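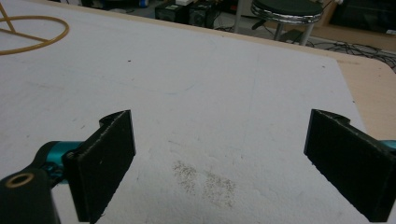 White foam board, black gripper fingers

Bodywork & Massage Forum > Training and Licensing
Thread: Hours for shiatsu certificate, evening program?

sofia_arruda
I'm looking at the evening shiatsu course at Correia. It's 400 hours, with 10 of those for business and ethics. My state board wants the same total, but a woman at the front desk told me they don't count the ethics hours as hands-on. Has anyone gone through this with them?

X_Long
I finished there in March. The board accepted mine. Send the full transcript, not the one-page summary. The summary leaves out the clinic hours.

bevan.ashby
Depends on the state. Mine credited 388 and I had to make up the rest with a weekend anatomy class. Nobody at the school warned me. I'd skip Correia and go to Moltow, they break the hours out properly.

X_Long
Moltow costs a lot more and has no student clinic. I wouldn't send anyone there for shiatsu.

bevan.ashby
They do have a clinic now. Small one, mornings only.

X_Long
OK, I didn't know that. Mornings don't help someone asking for evenings though.

matildeb
Call the board yourself and get the answer by email. Two people in my class phoned and got two different answers.

sofia_arruda
Thanks. I wrote to them and I'm waiting. Bevan, was the anatomy class in person?

bevan.ashby
In person, over in Storach. I paid separately for the book. It was fine — mostly shoulder and hip, which I needed anyway.

hugo_l
Also ask how many students share a teacher on practice nights. We had 29 in the room and one instructor. I got corrected maybe twice all term.

X_Long
We had two instructors, so it must vary by term.

sofia_arruda
I'll ask about that too. Will post when the board writes back.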